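What I Wish I'd Put in the Budget for Two Robot Arms

Print this post | E-mail this to a friend

July 14, 2026

So, the money post. I promised one back in March when I first wrote that I was going to set up a pair of arms at the workshop, and I've been putting it off because it meant adding everything up properly, with the drawer of receipts and a large mug of tea. The tea went cold and I didn't enjoy the total much!

A bit of background if you're new. The project is called Flikutari (no, it doesn't mean anything, I liked the sound of it) and the idea is to get two small arms tidying a table. Cups, pens, bits and bobs. I rent a unit at Ciltside, which is warm and has decent sockets, and that's all I'll say in its favour.

The arms were the easy part to plan for. I got three quotes, dithered for ages, and went with Dobre in the end, mostly because they'd sell me spare fingers separately. Dorkatero were cheaper on paper but you had to buy a whole gripper if one finger went, and I know what I'm like. A set of spare fingers is £46. I've bought two sets so far and I should have bought them with the arms, as I paid delivery twice.

What I'd left out completely was the table. I had an old desk in mind (free! lovely!) and it wobbled every time an arm stopped moving. So that was £223 for a proper white one, and another £19 for cable clips and tape, and I still haven't got the cables how I want them.

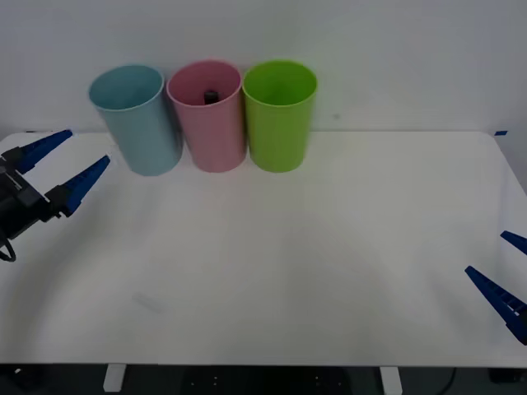

Cup practice at Ciltside. The green one is my favourite.

The cups, on the other hand, cost next to nothing, and I'd tell anyone to spend as little as possible on that side of things. Plastic, bright, all the same shape. I did look at a "manipulation object kit" for £300 and then went and had a rummage in the picnic aisle instead. If you end up needing the fancy kit you can always get it later.

Other things for your spreadsheet, in no order at all: a spare power supply, somewhere to put the camera that isn't a pile of books, insurance (ring them before you buy, mine wanted serial numbers and a form), and an evening or three that you won't get back for setting everything up. I put down one evening. Ha.

Next on the list is lighting. I've got my eye on a couple of panels but I've told myself no more spending until the autumn, so we'll see how long that lasts. If anybody has run arms under cheap LED panels and had flicker on the camera, please shout, I'd love to know which ones to avoid.

Shared 19 times | 3 comments

Comments

benchmouse wrote:
Yes to the table!! Mine was a kitchen worktop on trestles and I spent weeks blaming the software. Did you bolt yours to the floor or is it just heavy?

tinpotlathe wrote:
Get the dearer LED panels, the ones with a proper driver. I bought cheap and had stripes rolling up every recording. Also do the insurance people treat it as machinery or as computer kit? Mine couldn't decide.

Reply from the author:
Not bolted, the landlord would have a fit. And they put it down as computer kit, after a very long phone call. Thanks for the panel tip, there goes my autumn plan.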